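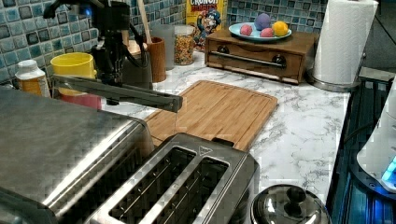 3.2 Counter surfaces and load placement

Household electricity use in the kitchen is usually modeled from appliance ratings and self-reported schedules, and both sources have known problems. Ratings give the maximum draw of a device and say little about its use, while schedules are reported from memory and tend to leave out short events. Toasting is a typical short event. A two-slot toaster of the kind shown in Figure 2, standing on the counter beside a larger steel appliance and close to a cutting board, draws its full load for a few minutes and then nothing. In a survey that asks only for "cooking" between two clock times, such a load is either missed or folded into the use of the oven or range.

Figure 2. Kitchen counter with two-slot toaster, bamboo cutting board, mug and cup.

We used circuit-level readings from 94 dwellings in the Stillard and Vostbridge districts. Each dwelling had a Drema meter installed on the kitchen circuits, sampling at one-second intervals. Dwellings in which the kitchen shared a circuit with a laundry area were removed before analysis, as were those with more than five days of missing data in October. The remaining traces were split into events using the edge detection method of Hou, with the lower threshold set at 800 W. Events below this level were kept in a separate file and are not discussed in this section.

Threshold choice affects the results. At 800 W most toasters and kettles are detected and most coffee makers with a warming plate are detected only during brewing. Raising the threshold to 1000 W removed a large share of the toaster events in older dwellings, where the measured voltage at the outlet was often below nominal and the draw of a resistive load falls with the square of the voltage. We therefore retained the lower value for both districts, although it admits more false events from refrigerators during compressor start. These were filtered by duration.

Overlap between events was treated as follows. Where two rising edges occurred before the first falling edge, the event was marked as compound and the loads were separated by matching edge heights within a fixed tolerance. Compound events that could not be separated were assigned to the larger load. This biases the estimate for small appliances downward, and the bias is greatest in the morning peak, when short loads are most likely to coincide. A correction based on manual labeling by Shiela Pangilinan is given in Section 3.4.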